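Section 6. Preparing the Sorting Surface

6.1 Cover the tabletop with one large sheet of brown paper. Leave a narrow strip of the table showing at the front and at both sides.

6.2 Smooth the paper by hand from the center outward. Replace any sheet that is torn or creased.

6.3 Place the blue tray on the paper, slightly left of center, with the raised rim facing up.

6.4 Set the wooden drawer to the right of the tray. Open it by the handle only.
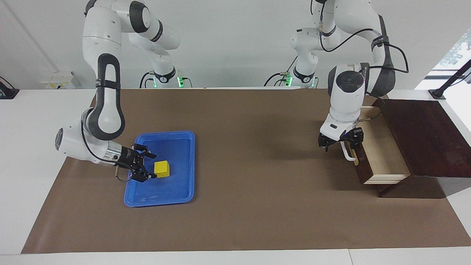 6.5 Put one cube in the tray before starting. The cube need not sit square to the walls of the tray.

Note: Users of the Darkero set should keep spare cubes in their bag until step 6.8 - they are easily mixed with those already sorted.

6.6 Check that the drawer slides freely. If it sticks, refer to Section 2.

CAUTION: Do not place more than 300 grams in the tray. Do not lean on the drawer while it is open.

6.7 Wipe the tray with a dry cloth after each session. Do not use solvents.

6.8 Return all cubes to the bag, close the drawer and fold the paper for reuse.

Replacement paper is supplied by Fonent in packs of 13 sheets. Revised 15/07/2019, W. Yousafzai.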